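Adhesive wall hook

An adhesive wall hook is a small hanger that sticks to a wall without nails or screws, and it has long been a friend to renters and anyone shy of drilling. Most have a flat base plate, often square and white, with a plastic or metal hook attached — thin wire is a common choice for keys, dish towels and other light things. A row may be set level or, for a livelier look, on a diagonal. The wall is best wiped clean first, and a patient person lets the adhesive settle overnight before hanging anything on it.

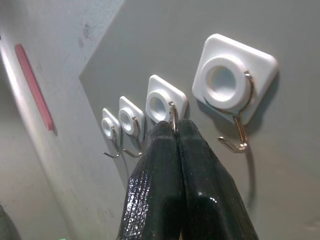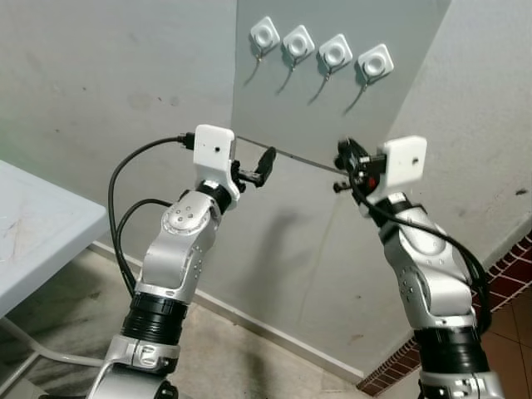

White square hooks with thin metal wires, set in a diagonal row on a gray wall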